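Seasonal Field Marshals, Sutetti Concours

The Sutetti Concours puts 45 old cars on a lawn in June and asks people not to lean on them. We need 20 field marshals to help with the asking.

You'll start at 5:30 a.m., when the grass is soaked and the owners are nervous. You'll guide cars to their spots at walking pace, lay drip trays, and move the ropes every time a judge changes his mind. By noon you'll have heard the words "matching numbers" more often than is healthy.
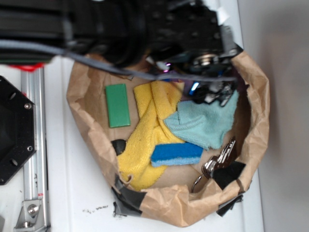 Paper bag on the white table.

What we're looking for: a calm voice, flat shoes and clean hands. You don't need to know a Vasten tourer from a Virkis coupe – the owners will explain the difference, at length. You do need to be able to push either one uphill. No belt buckles, no rings, and no opinions about paint.

Pay is $691 for the event, including two setup days. Lunch is provided and is usually a sandwich. Parking is at the Shim Road lot, a brisk walk from the field, because the good parking is full of cars.

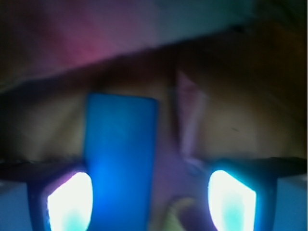 Blue upright, close up.

To apply, send a short note to Sun-ja Myung, Field Operations, Box 2707, Sutetti. Tell us when you're free in June and whether you can drive a stick. Please don't send pictures of your own car. We got roughly a shoebox of them last year, and Sun-ja answered every one.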